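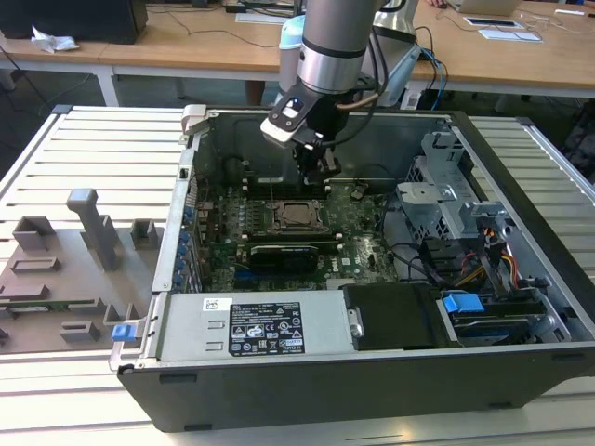 Sadia Lashari wrote back within the hour to say that I should stop shopping for a new computer, take the side off the old one and look at how much of it was still perfectly good. She had done the same with her brother's tower over the winter, spent next to nothing, and he's still using it for school. "Lay it flat first," she added. "Everything is easier flat."

So that's what I've been doing with my evenings, and I am having the best time!

Some background for anyone who missed the October post. The old tower had been living under my desk, getting slower and louder, and I had more or less decided it was done. I'd even cleared a spot for a replacement. Then I mentioned it in the comments, Sadia replied, and a few others chimed in, and by the end of the week I had talked myself into keeping it as a family machine for homework, recipes and the scanner.

What I love about these older desktops is how much sense they make once they're lying down with the panel off. There's a processor sitting in its socket under a metal frame, the memory slots in their row next to it, a graphics card lying across the board, the drives over on the other side by their metal cage. You can follow a cable with your finger and find out where it goes. And the colors! Green board, blue clips, a blue latch on the drive caddy, and then that tangle of red, yellow and black wires that looks like somebody emptied a sewing box. I know people want everything black and tidy these days, but I think it's cheerful.

The to-do list has settled into two halves, cleaning and swapping.

Cleaning is mostly patience. I shut it down, switch off the supply at the back, pull the plug and press the power button once more before I go near anything. I use a soft brush on the fan blades and short puffs of air for the rest, and I hold the fan still with a finger while I do it (Nnamdi Effiong taught me that one, and he was quite stern about it). The power supply stays closed. I'll brush the outside of it and blow air past the vent, and that's as far as I go. It has its label right there on the casing, and I copied everything from it into my notebook before I started reading about upgrades — I'd rather do that once than crawl about with a flashlight every time a forum asks me what I've got.

Swapping is the fun half. The memory first. I found a matching pair at Grekosach, the used parts place behind the bus station, for 34 dollars, and they let me bring them back if they don't suit the board. Then a solid state drive, a Vusia, for the system. The old hard drive can stay in its bay for photos, at least until I've copied them somewhere else. I have about 70 gigabytes of pictures on there, and I'm not moving a thing until there are two copies. I started that job at nine in the evening and went to bed long before it finished.

I also want to do something about the cables. I don't mean anything fancy! A few reusable ties so the power leads aren't wandering across the air path, and maybe a shorter data cable. Okoro sells the soft kind of tie in packs of 40, so I'll have plenty left over for the back of the TV.

The one thing I keep going back and forth on is the graphics card. It works. It's also the noisiest thing in there when it gets going, and for recipes and homework I could probably manage without it. Nnamdi says to take it out, see whether the board has its own video output, and run it that way for a week. Sadia says leave it alone, it isn't hurting anyone. I'm leaning toward Nnamdi's plan, though I'll admit part of the appeal is that I get to take something else out and put it back.

If you're about to try this yourself, clear a bigger space than you think you need. Mine had a tray for screws, a notebook, the brush and a mug of tea, and the mug got moved to the windowsill very quickly. I put the screws in a Diltach pill organizer, the kind with the little lids, and label each lid with masking tape. There are six screws in the one marked "drives" and I check it every time I sit down.

Next up is thermal paste, which I have never done before. If you have a favorite method (a dot? a line? I've read passionate arguments for both), leave it in the comments and I'll report back once the memory is in.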